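2 Planning and budgeting for a cell

Read this section before you place an order. It applies to the Leiva bench cell with one arm and one wrist camera, used for food assembly trials.

2.1 Fix the task first

1. Write down each item the arm must pick, with its thickness and the way it will be presented.
2. Decide how many picks make up one finished stack.
3. Pass the list to your Gritelska contact. Quotations made without a pick list are provisional and lapse at the end of December.

2.2 Measure the bench

1. Allow a clear worktop at least 84 cm deep.
2. Place the rack and the tray within 46 cm of the arm base.
3. Keep a finger's clearance on both sides of every item in the rack. Crowded racks are the usual cause of a second rack order.

Note: A light, plain worktop is preferred. Dark or patterned tops may need a mat, which is ordered separately.

2.3 Draw up the budget

1. Enter the arm, gripper and camera as one line. They are not sold apart.
2. Enter racks as a separate line. Acrylic racks mark with use and should be treated as a consumable.
3. Add 427 euros per cell for the first set of spare fingers and fixings.
4. Set aside roughly 40 hours of staff time for set-up and teaching. This is often left out of the first year's figures.
5. Add delivery. Orders shipped from Bradside are charged by pallet — two cells fit on one.

Caution: Do not budget for a standard gripper if the trial will use food for sale. Ask for the washable version and its price before approval.

2.4 Approval

1. Send the completed sheet to Etelka Mészáros at Cestamau, who holds the current price list.
2. Wait for the order number before booking an installer.
3. Keep a copy of the sheet with the pick list. Both are needed for section 3.

Note: Changes to rack spacing after approval are treated as a new order.
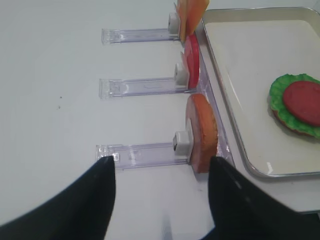 Figure 2. Gripper fingers at the acrylic rack, with a part-built stack in the tray at right.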